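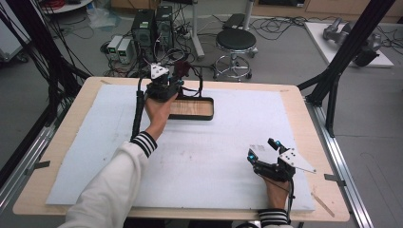

Home & Desk > Trays and Organizers

Sustholm Shallow Tray, black rim, by Åberg
Reviewed by Gudrun Midtbø
19 May 2018

Forty-one dollars is a lot of money for a tray with almost no sides, so I went into this one in a bad mood. Åberg sells the Sustholm in 2 sizes and calls it "a place for the day's small things." I have a place for the day's small things. It's the table.

Still, three readers wrote to ask about it after the January roundup, and Hamish Ruawai, who edits these pages, had been wanting something in this category that wasn't felt. So we bought the smaller one at the regular price and used it for several weeks.

What you get is a shallow rectangle with rounded corners, a light wood-grain bottom and a black rim. It's a good-looking thing, I'll give them that. The contrast does most of the work. On a light wooden table a plain pale tray would more or less vanish, and the dark edge keeps you from setting a coffee cup half on and half off it. It also looks fine on the big pale foam board clamped over the table, where a lot of nicer objects look lost.

The product page says "wood" and leaves it there. I wrote to Åberg to ask what kind and got back a friendly note about their love of natural materials. At this price I'd like the name of a tree.

How it holds things

Flat stuff, good. Keys, a phone, a folded receipt, a tape measure lying on its side, all fine. Anything that rolls is another matter. The rim stops a pencil if the pencil is in no hurry. Give it a nudge and over it goes. Marbles and loose batteries I wouldn't trust in there at all, and a short dowel hopped the side on me twice in one afternoon while I was only sliding the tray over to make room.

The rounded corners are a mixed blessing. They wipe clean in one pass, and there's no seam in there for crumbs to settle into. They also eat up space. A stack of index cards pushed into a square corner stays lined up, and here it drifts. If you sort paper, get something with real corners.

Picking it up is the part I like least. Low sides mean there's nothing much to grab, and with no handles and no cutouts you end up working your fingertips under the rim. Empty, it weighs 207 grams on my kitchen scale, which makes it easy to lift and just as easy to shove across the table by accident. Åberg could have put four little rubber dots on the bottom. They'd cost pennies. I stuck on some felt pads from the hardware store and it got worse, so now they're off again.

Wear

Better than I expected. I was sure the black would chip at the corners within a week, and so far it hasn't. The bottom picked up one thin scratch from a key ring that you can only find by tilting it toward a window. I left a damp glass in it overnight, on purpose, and the ring wiped off in the morning. I have not tried a hot mug and I don't plan to, seeing as the care card says not to and I'd be the one paying for it.

The care card also says to oil the tray "when it asks." I don't know what that means.

Compared with the Lirgate

The Lirgate is the one to look at if you came here hoping I'd talk you out of this. It's deeper, heavier, uglier and quite a bit cheaper. The sides are tall enough to stop a marble and you can carry it with one hand without thinking. Rukhsana Bugti, who reviewed it for us last year, still has hers by the front door and says the finish has gone dull but nothing has come apart.

What the Lirgate won't do is sit quietly in the middle of a table. With sides that tall you reach down into it every time, and if your hands are already full or you're working at an angle, you bump the edge. The Sustholm lets you come in low from any side. For things you pick up and put down all day long, that matters more than I wanted it to.

Should you buy it?

For a nightstand, no. A saucer does that job. For carrying drinks, absolutely not, and I wish the store would take down the picture of someone doing it. For a work table where you want small flat parts kept in one spot and easy to reach, it's a decent tray at a silly price. I'd pay half. It goes on sale now and then, according to a reader, though I haven't caught it happening.

Likes: the rim color, easy to wipe, easy to reach into, hasn't chipped
Dislikes: slides around, hard to pick up, won't stop anything round, vague about the wood

Rating: 3 out of 5

The larger size is out of stock until further notice. I'll update this page if we get one.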